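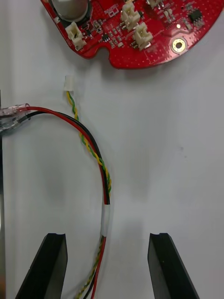

**Tshepo Joubert:** Add the blank at the back and stop looking for a page to cut. With 239 pages of content you are one short of 240, and 240 divides evenly into 16-page signatures. If Kosora is quoting you in sixteens, that is the cheapest count you are going to get near your length. The spine width will be calculated on 240 whether the last page has ink on it or not.

### zmaldonado

Quoting myself from the closed thread so the numbers are in one place:

- Book: *Leinonen*, black and white, one volume, square bound
- Content: 239 pages including front matter
- Run: 730 copies, offset
- Bleed: 3 mm on the outside edges
- Inner margin: 5 mm beyond the standard template
- Stock: Kendo uncoated, cream

The count is settled, then. My open question is the line art. Half the pages were inked on paper and scanned, the other half were drawn digitally. The scans are grayscale and the digital pages are 1-bit bitmap. On the proof the scanned pages look softer and the blacks are lighter. Do I convert everything to bitmap or leave it mixed?

Zulema Maldonado

### gutterloss

Convert everything. Grayscale line art gets screened at the plate, so every edge that isn't solid black turns into dots. On uncoated stock the dots spread and you get the fuzz you are describing. Threshold the scans at 1200 dpi and place them as 1-bit. Export with downsampling off for monochrome images, or the layout program may undo all of it.

### Tshepo Joubert

I disagree with "everything." Any page with ink wash or dry brush will fall apart under a threshold. Sort the scans first. Pure line goes to bitmap. Wash stays grayscale, but set the black point so the solids read as 100 K. If the solids are sitting at 92 or 94, that explains the light blacks by itself.

Also check the lettering. If it was flattened into the grayscale scans it is being screened too, and small lettering suffers before the art does. It should be live type or a separate 1-bit layer on top.

### zmaldonado

Lettering is live type throughout, set in Justus, 100 K, overprint on. The solids in the scans measure between 91 and 95, so that part is confirmed. There is dry brush on the harbor chapter only. No wash anywhere.

### gutterloss

Dry brush thresholds fine if you scan high enough. I have done it on two books. Rescan the harbor chapter at 1200 and look at a print at actual size before deciding. Judging it at 400% on a monitor is useless.

### Tshepo Joubert

It thresholds fine when the paper is smooth. On cold press you pick up the tooth as speckle and then spend a week with the eraser. Zulema, what was it drawn on?

### zmaldonado

Plate-finish bristol, except for a few pages on something toothier I no longer have a label for. I'll test one of each.

### paperweight_k

Coming in on the binding, which I think is the larger problem. An extra 5 mm at the gutter is light for a perfect-bound book of this thickness. The pages in the middle won't open flat, and any balloon near the spine will be read at an angle or missed. Ask Kosora what they charge for sewn sections. On a run your size the difference may be less than you expect, and the book will open better.

Bear in mind that a heavier uncoated stock makes it worse. Grain direction matters as well. It should run parallel to the spine. Get that in writing on the quote.

### Tshepo Joubert

Agree on the grain. Less sure on sewing. It adds to the schedule, and if the launch is in December the schedule has no slack in it. Shifting the inside panels outward on the pages that need it costs an afternoon.

### paperweight_k

It costs an afternoon if the borders float. If the art was composed as spreads, moving one page breaks the other.

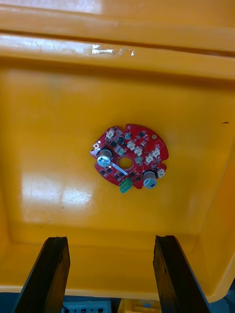
### zmaldonado

There are spreads, all in the second half. I checked each one against the template and the faces clear the gutter, but one caption box doesn't. That one I can move.

Requested both quotes, glued and sewn, with grain direction specified. Asked for a bound dummy on the Kendo stock too, unprinted, so I can measure how far it opens before I touch any panels. Test scans next. I'll post the threshold values I end up with.

### gutterloss

Post the scanner settings too. Turn off its automatic sharpening before you start.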